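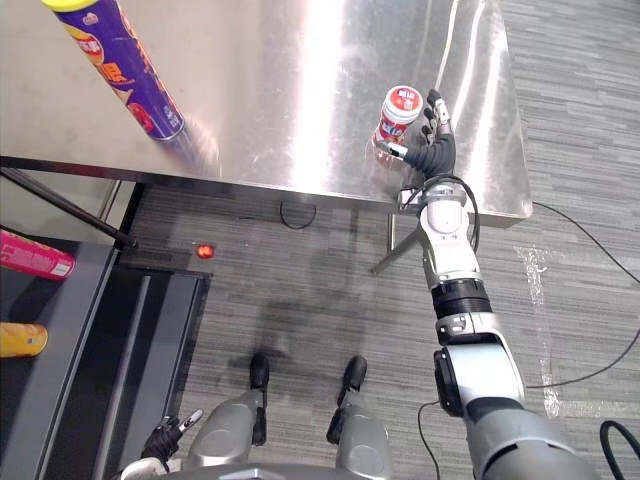 ## Unit 6: When the robot gets the picking shift

Welcome back! This is the unit I look forward to all term. We've spent a lot of time on arms bolted to the floor behind fences, and now we get to legs, fingers and snack packaging, plus the people who work next to all of it. Please read these notes before Tuesday, and bring the shift diary you started in Unit 5.

### The case: Handdale

Handdale packs mixed snack orders for offices and small shops. The catalog runs to 2,274 items, and the packing floor has always depended on people who know where everything lives and how hard you can squeeze it. Last May the company began trying out a humanoid robot on single-item picks. Paloma Sorensen, the floor lead, gave our class a long interview (transcript in the course folder, and it's a great read).

Think about what a picker's hand does without being asked. A tall tube lying on its side wants to roll. A small cup with a lid wants to tip. Steel is slick and it shines, so a vision system has highlights and reflections to deal with as well as the goods themselves. You and I would reach for the cup while talking about lunch! For a hand with jointed fingers and one thumb-like digit, coming in beside the cup at the right height is a real piece of work, and I think it's thrilling to watch.

### What counts as the job?

Before you decide whether a machine can "do" a job, write the job down. Anathi Mtshali's reading for this unit splits packing into four kinds of work:

- **Handling:** grasping, turning, setting down.
- **Finding:** knowing which item, and where it has ended up.
- **Judging:** dented can, torn label, wrong flavor. Send it or pull it?
- **Keeping things going:** restocking, clearing the floor, helping the new person, calling the supplier.

Handdale's trial covers part of the first and a slice of the second. The other two stayed with people, and the fourth one grew. Somebody now checks cable runs at the start of a shift, sets out the items, watches the first picks and writes up the odd ones. None of that was in the old job description, and for the first months none of it was in the pay grade either. Paloma is very frank on this point (page 2 of the transcript).

### What changed for the crew

Some of it is lovely. Mbali Sithole packed for years and now runs the trial table. She talks about grasps the way a good cook talks about knives, and she has strong opinions on thumbs:

> "I used to just pick things up. Now I could teach you a whole morning on the lidded cup."

Some of it is harder. Pace is the big one. Packers had been used to setting their own rhythm within an order, and on the trial table the robot sets it, which means standing and waiting, then hurrying. Two people asked to go back to the regular line. Their reasons are worth reading closely, especially the part about having no one to chat with.

Then there's the question of knowledge. When Mbali shows the system how to approach a lidded cup, her skill goes into something the company keeps. Should she be paid for that? Named for it? Ruan Mtshali's short essay says yes to both, and I'd love to hear from anyone who disagrees.

### Terms to know

- **End effector:** whatever is on the end of the arm. A hand, a suction cup, a hook.
- **Teleoperation:** a person steering the robot's movements directly.
- **Task drift:** the slow spread of new duties into a job nobody has rewritten.
- **Exception:** any pick the robot hands back to a person.

### For Tuesday

1. Choose one hour from your shift diary and sort it into the four kinds of work. Some minutes will fit two boxes. Put them in both.
2. Pick one handling task from that hour and write out every move, finger by finger. Half a page at least.
3. Draft three sentences for a job posting at Handdale's trial table. Include the pay question.

Saoirse Nic Aodha is leading the discussion groups in room 132, so send her your drafts by noon. If you don't have a job this term, use kitchen work at home. It makes a terrific case, and last year's best diary was all dishes.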